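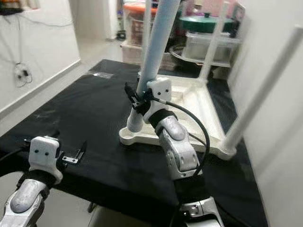

Right gripper closed on the blue-gray leg, just above the seat.

Setting grip force and cable slack on the Pleklow arms

My favorite part of setup! Start with the right arm and leave the left gripper open. Bring the jaws in slowly, close them on the leg, then set the grip limit to 800 in the Munex panel and save it to slot 2.

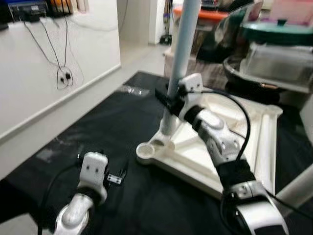
Cable slack is next, and it makes such a difference on long runs. Turn the wrist by hand through its full travel with the motors off. You want a wide loop like the one going from the right wrist block out and back down along the arm, with the gripper still on the pole. If yours pulls tight anywhere, loosen the lower tie and feed a little more cable up.

Power up, run the twist test 13 times, and check the tie again.

Piyumi Gazi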